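**Clear two-tier storage boxes, worth it or not?**

Everyone in the craft threads raves about the see-through Grestident box. I've had one on my desk since October and I'm not sold. 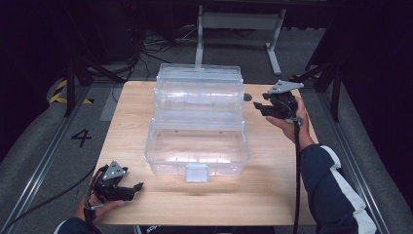 **marumthorpe_4:** Not sold on what, though? It's a plastic box. It holds beads or screws and you can see which.

**Grodevness:** Seeing which is my problem. Clear plastic shows every scratch. My old gray one looks the same as the day I got it. And I don't trust a little front latch tab like that. They snap.

**Hiwot Wolde:** Mine has been opened daily for 2 years and the latch is fine. I do wish the front tray were deeper. Anything bigger than a spool of thread and the lid won't sit flat.

**Grodevness:** Two years of thread. Try it with drill bits.

**berhe_bench:** Has anybody here dropped one with a full load? That's the only test I care about. "Sturdy" in a product blurb means nothing to me.

**marumthorpe_4:** Dropped mine off a shelf Tuesday, full of buttons. Corner cracked, still closes.

**Grodevness:** So it cracked.

**Hiwot Wolde:** One corner! I paid 11 bucks for mine, I can live with a corner.

**berhe_bench:** I'd pay 4. Going to look at the metal ones before I decide.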